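# Moving a small print shop from offset to digital: the case of Orunis

Project report, 12/13/19

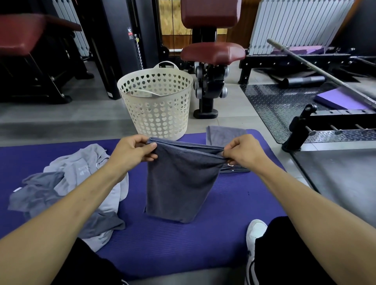

*Fig. 1. A dark gray towel held by its two upper corners over a purple mat.*

## 1. Background

Orunis is a family print shop which makes labels, small folding boxes and hang tags for textile sellers. It has one two-color offset press and, from July, one digital press. The owners wanted to know which jobs should go to the new machine and which should stay on the old one. Until now the decision was made by feeling, and different operators gave different answers for the same job.

Our group received this question as a course project. We had access to the job tickets and were allowed to stand next to the presses, but we could not see the prices the shop pays to its paper supplier. For paper we used the list price from the Herkis catalog.

## 2. Method

We chose 46 finished jobs. For each job we wrote down the run length, the number of colors, the paper, the setup time and the wasted sheets. Setup time was counted from the moment the operator took the ticket until the first sheet was accepted.

Six of the jobs were printed a second time on the other press, with the same file and the same paper. The shop agreed to this only for short runs, so we have no direct comparison for long ones.

The digital files were prepared in Orby, the workflow program the shop already uses. Offset plates were ordered from Hodžić, an outside plate maker, because Orunis closed its own plate room some years ago. Plate delivery is not included in the setup time. It is shown as a separate line in the cost sheet.

## 3. Results

- Below 2,000 sheets, the digital press was cheaper for every job with four colors.
- For one-color jobs the border was much lower, and we could not fix it exactly.
- On offset, most of the waste came from the first color adjustment after washing the rollers.
- 14 jobs had been printed on the press which our calculation shows as the more expensive one. Most of them were repeat orders, and the operators simply did the same as last time.

The quality was judged by the shop, not by us. Solid dark areas looked more even from offset. Small text was equally good from both. On uncoated card the digital toner cracked a little along the fold — this is a real problem for boxes, but not for flat tags.

## 4. Limits of the work

The cost of one hour of work was given to us as one number for both presses. In practice the offset operator is more experienced and is paid more, so our calculation is probably kind to offset. We also did not measure the time for cutting and packing, as it does not depend on the press.

## 5. Recommendation

We suggest adding one field to the job ticket, "press," which is filled in before the file goes to prepress. Repeat orders should be checked again the first time they come back. Folding boxes on uncoated card should stay on offset until another toner or a deeper crease is tested.

The cost sheet is attached as Appendix A, and the list of jobs as Appendix B.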